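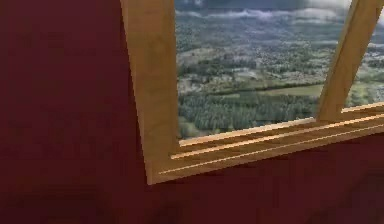 第四讲 室内色彩与光线:深色墙面该怎么用

各位同学好,这份讲义是给课上没来得及记笔记的同学准备的,也顺便把我讲得太快的几个地方补一补。上一讲我们花了很长时间谈色相、明度和饱和度这些基本概念,我知道有些同学听得有点犯困(下午第一节课嘛,我完全理解),所以这一讲我们换个口味,专门来谈一件很具体的事:在一间住人的屋子里,深色的墙究竟该怎么用,它和窗、和木头、和一天当中不断变化的光,会发生什么样的关系。

讲义里的内容和课堂顺序大致一样,只是第三节我重新写过,原来那一版举的例子太绕,自己回头读都要读两遍。

一、先说说“深色显小”这句话

大家来上这门课之前,多半都听过一句话:深色会让房间显小。家里长辈这么说,装修队的师傅也这么说,说得多了,好像就成了定论。我年轻的时候也是深信不疑的,给自己租的第一间屋子刷墙,从头到尾刷的都是白色,刷完之后住了两年,总觉得哪里不对,晚上坐在里头像坐在诊所的走廊上。

后来慢慢明白,房间显大还是显小,牵涉的东西很多。墙与墙之间的明度差、天花板和墙的交界是否清楚、窗的位置高低、家具离墙多远,这些都在起作用。如果四面墙连同踢脚线都是相近的深色,转角处的边界会变得模糊,眼睛不太容易判断墙到底退到了哪里,空间反而会生出一种纵深。相反,一面深、三面浅的做法,深的那一面往往会显得往前走了一步。究竟往前走一步好不好,要看房间的形状。狭长的房间,把尽头那面短墙刷深,比例看起来会匀称许多;本来就短的房间再这么做,就有些局促了。

请大家在笔记本上把自己现在住的房间画一个平面草图,哪怕画得歪歪扭扭也没有关系,标出窗和门,再想一想,如果只能刷深一面墙,你会选哪一面。这个草图后面做作业还要用,请不要丢掉。

二、红褐一类的颜色

我自己偏爱栗红、酒红、暗砖红这一类颜色,课上已经有同学笑过我了,说每次举例都是它们。偏爱归偏爱,它们拿来教学也确实方便,变化看得很明白。

这类颜色的脾气是这样的:光线充足的时候,红的成分会浮上来,墙面显得温暖,甚至有点热闹;光线一弱,红色退下去,褐色和黑色的味道就出来了。同一桶漆,同一面墙,靠近窗的地方和墙角的地方,看上去可能像两个颜色。初学者常常为此苦恼,觉得是漆没调匀,跑回店里去和人家理论。其实先不要着急,拿一张白纸贴在墙角,再拿一张贴在窗边,看看两张白纸是不是也不一样,心里就有数了。

选色的时候,请大家务必记得做大样。色卡上那一小块,和整面墙的感受相差很远,颜色铺开以后通常会显得更浓。我建议用一块硬纸板,刷满两遍,晾透,在房间里挪着看:早上看一次,中午看一次,傍晚开灯之前再看一次,开灯之后还要看一次。看的时候不要把纸板直接靠在原来的白墙上,白墙会把它衬得更深,最好四周留一圈同色的纸。

再说质地。哑光的深色墙面很耐看,也比较能藏住底子上的不平,缺点是容易留下擦痕,手摸过、椅背蹭过,都会记在上面。有光泽的墙面好打理,可是窗光一照,每一道腻子的起伏都清清楚楚。折中一点,可以选低光泽的,走廊和孩子常跑来跑去的地方尤其合适。还有一种做法,是让墙面本身带一点若有若无的深浅斑驳,用海绵或者软布轻轻拍出来。做得好,墙就有了呼吸;做得急,墙就像受了潮。这个手法我们放到工作坊里慢慢练。

三、木窗框和深色墙

木头放在深色墙旁边,会变得格外显眼。蜜色、浅金色的木头尤其如此,它的明度高,色相又和红褐同属暖调,两者放在一起有对比,却不吵架。我常跟同学们讲,暖色配暖色最怕的是明度也相近,那样会糊成一团;只要把明度拉开,就好办多了。

窗框的宽窄也值得想一想。框太细,浅色木头在大片深墙里像一条线,有些单薄;框宽一点,它才有资格和墙对话。当然也不能一味地宽,窗洞本来就小的老房子,框再做宽,光就进不来了。遇到这种情况,我宁可框细一些,在窗台上做文章,用同样的木料把窗台往里延出来一截,放一盆植物、一本书,效果也是很好的。

木头要不要上漆,课上争论得很热烈,我很高兴看到大家争论。我的意见是,清漆、木蜡油都可以,只是光泽最好不要比墙面高出太多。木框亮、墙面哑,这个对比本身是好看的,但是亮过了头,木头就会像塑料。另外,浅色木料受日晒会慢慢变黄变深,朝南的窗几年之后和刚装好时是不一样的,选墙色的时候不妨替几年以后的自己想一想。

四、一个练习用的案例:Mosside

这一节请对照发给大家的平面图来读。Mosside是我们这学期反复使用的一套老公寓,里面有7个房间,朝向各不相同,很适合拿来讨论。

北面的书房白天的光稳定而偏冷,业主想要一面深红的墙。第一次方案里用的是Pringle色卡上的162号,偏紫,放在冷光里显得有些发灰,大家看过样板之后都觉得没有精神。第二次换成177号,里头的黄多了一点,冷光照过来,红与褐刚好平衡。两个色号在店里的日光灯下几乎分不出来,所以我才一再唠叨,一定要把样板拿到房间里去看。

东面的卧室情况又不同。早晨的阳光很直接,深色墙会吸掉不少光,醒来的时候不会觉得刺眼,这是它的好处。可是到了下午,屋子就暗得快,需要在床头和墙角各补一盏灯。灯光的色温请选偏暖的,冷白的灯照在酒红色的墙上,墙会发闷,人的脸色也不好看,早上照镜子的心情都要受影响呢!

客厅朝西,我把它留给大家自己判断,不给参考答案。提示一句:傍晚的光本身就是红的。

五、容易忽略的几处小地方

天花板。深墙配纯白天花板,交界线会非常硬,若是层高不够,头顶像扣了一个盖子。可以在白漆里调进极少的一点墙色,肉眼几乎看不出,但整个房间会柔和下来。

开关和插座面板。白色面板在深墙上就像一块膏药,预算允许的话,换成接近墙色的或者金属的。

窗帘。已经有了好看的木窗框,就不要急着用厚重的窗帘把它全部盖住。帘杆装得比窗框宽出一些,白天帘子拉开时落在墙上,木框可以完整地露出来。

修补用的漆。请一定留一小罐,密封好,写上色号和日期。深色墙补漆最容易看出痕迹,过了几年再去重配,多半是配不准的。

六、作业与安排

请根据第一节画的草图,为自己的房间做一份深色墙方案,包括平面图、一块刷好的样板,以及在不同时间观察样板的文字记录,至少6条。记录不必写得漂亮,写清楚时间、天气、开没开灯、看起来偏什么颜色就好。有位往届同学写过“像泡久了的红茶”,我觉得这样的话比任何专业术语都管用。

提交截止日期是2022年11月10日,样板放到Mendenum工作室门口的架子上,背面写好学号,文字部分请装订好夹在样板后面。10月里工作室下午都开放,刷子和滚筒可以借用,用完请洗干净,尤其是红色系的漆,干在刷毛里很难救回来。

下一讲谈织物和地毯,我们会用到Anik的那套布样,数量有限,需要两人合看一份。有兴趣的同学可以提前把家里的旧布头带一两块来,颜色越奇怪越欢迎。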